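Tirport to Replace Sidewalk Joint Sealant on Hegarty Avenue

Tirport's public works department will begin resealing sidewalk joints along Hegarty Avenue in April, the city said in a notice posted this month. The work covers 1,468 feet of concrete walk between the Wallell Street intersection and the rail underpass.

The existing joint filler has hardened and pulled away from the slab edges over much of that length, according to the notice. Water entering the open joints has washed out part of the gravel base, and 109 slabs were recorded as having settled unevenly. Slabs with a height difference of more than half an inch will be ground down or lifted by grout injection. Those with full-depth cracks will be removed and recast at the original thickness.

Brondex, the contractor, will cut out the old filler, clean the joints with compressed air, and install a foam backer rod followed by a silicone sealant. The sealant needs a dry joint and a surface temperature above 40 degrees, so crews will not start before 9 a.m.

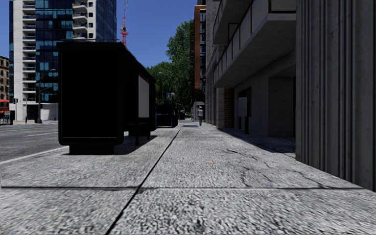

Several owners along the avenue asked at the department's open session whether sealing alone would be enough, and one said that the joints outside her store had been filled twice before and had opened again within two winters. The department replied that the earlier filler was a hot-poured asphalt product with limited stretch, and that the new specification requires the material to tolerate 50 percent movement in either direction.

The contract is divided into two sections. The first, 600 feet long, starts at Wallell Street and is scheduled for three weeks. The second follows after an inspection of the first, including pull tests on cured sealant at intervals set by the city engineer.

One half of the walk's width will stay open during working hours. Doorways will be bridged with steel plates where slabs are removed, and bus stops will remain in service. Recast slabs will be closed to foot traffic for 48 hours after the pour.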